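Collection notebook, kitchen set
Entry by Emmanuel Obura, carried on from the bench log

Good morning for data! Recharged both handhelds overnight, wiped the lens, redid the width calibration twice (first pass read 87 mm fully open, second the same, so I'm trusting it). Then straight into real kitchens. Natalie has us down for 2,000 kept episodes on the dish tasks before we retrain Jellow, and we're at 675. I know how that sounds, but the pace is picking up and the variety is so much better than what we had on the mock counter.

Plates are the big one right now. Jellow is fine with cups and hopeless with anything flat. It comes in too high, closes on air, and then sort of hovers there looking for a rim. Keith thinks we starved it of approaches where the fingers go either side of a plate lying flat, and having gone back through the old set I agree with him.

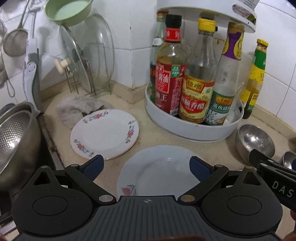
Curnitz, May

White plate with the little red and green flower on the rim, fingers open and lined up for the approach. I love this corner for training. Two white plates close together against beige tile, a colander sitting in a steel bowl, glass lids in a rack, sauce and vinegar bottles on the turning stand — all the shiny, pale, see-through stuff the depth estimate hates. If it learns plates in a place like this I'll be thrilled.

Kept 23 episodes before lunch. Tossed the ones where I hurried the close. Colin's rule is a slow last inch, and the traces really are cleaner when I stick to it.

Things to try:
Start further left, over the bowl, so the plate comes into view late.
Swap which plate is in front. The gold-edged one has a much busier border and I want both.
Leave the dishcloth where it is for half, move it for the rest.
Ladle as its own task, once plates are done.

Nigel, can you check the timestamps on the second handheld when you sync? Mimo flagged a drift on upload and I haven't looked into it yet. Next batch goes up at 4:30.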